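Student Project Report: Household Food Waste Collection on the Cetside Estate
Walter Alvarado

1. Background

Cetside has 300 flats in 5 blocks. The council began separate food waste collection there in August, and every flat was given a small indoor caddy. My project looked at how much people used the service and what put them off.

2. Method

I put a short questionnaire through every door and left a return box at the Szalai grocery shop. The questions covered what people threw away, where they kept the caddy and whether they used liners. I also read the collection sheets kept by Skondby, the contractor that empties the outdoor bins.

3. Results

Vegetable peelings were the waste most often put in the caddy. Bread and cooked leftovers still went into the general bin in many homes — mostly from habit, going by the comments. Smell was the most common complaint, followed by the walk to the outdoor bins. People on the upper floors said this more often than people on the ground floor.

Liners were a problem too. The council gave out 2,000 Flunar liners at the start, and several blocks had run out before the second delivery of 1,000. Some residents stopped using the caddy at that point and did not start again.

The collection sheets matched this. Weights rose in the first weeks, dropped when the liners ran out and then rose again, though not to the earlier level.

4. Limits

The questionnaire was in English only, which will have left out some households. People who already cared about recycling were probably more likely to reply. I had no figures for contaminated bins.

5. Kitchen surfaces and food preparation 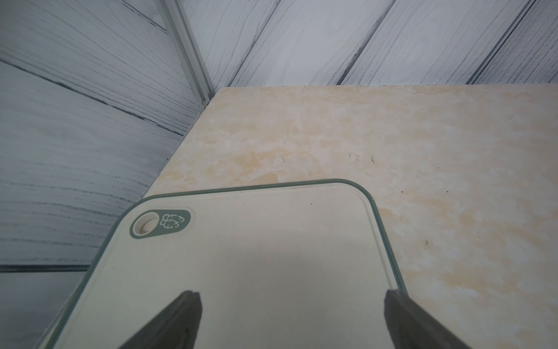
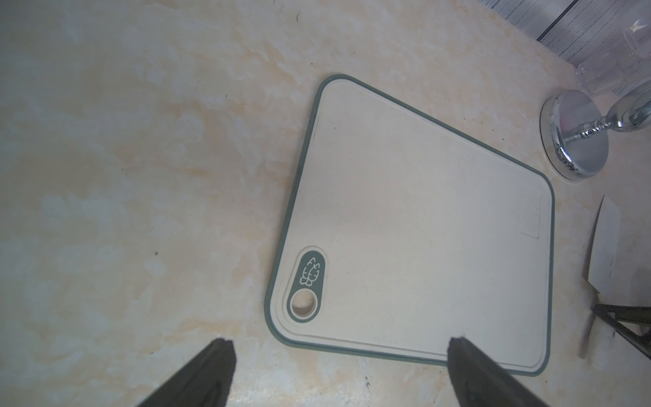 Cutting board on a marbled countertop.
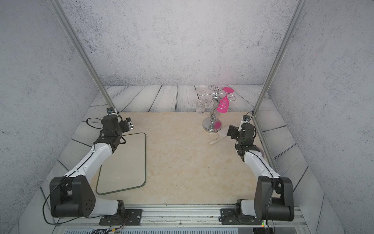
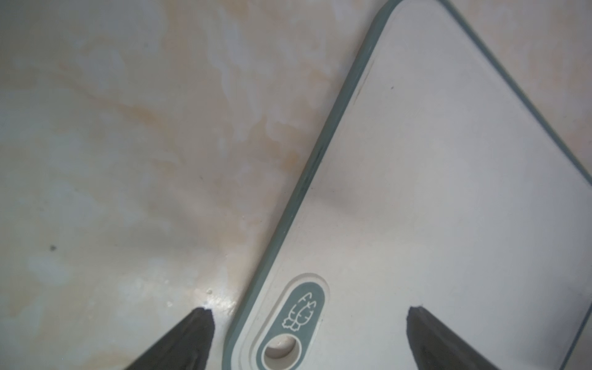

Can food waste go in the caddy without a liner?
Loose food waste is accepted, and so is waste wrapped in newspaper. The caddy needs rinsing after each emptying if no liner is used.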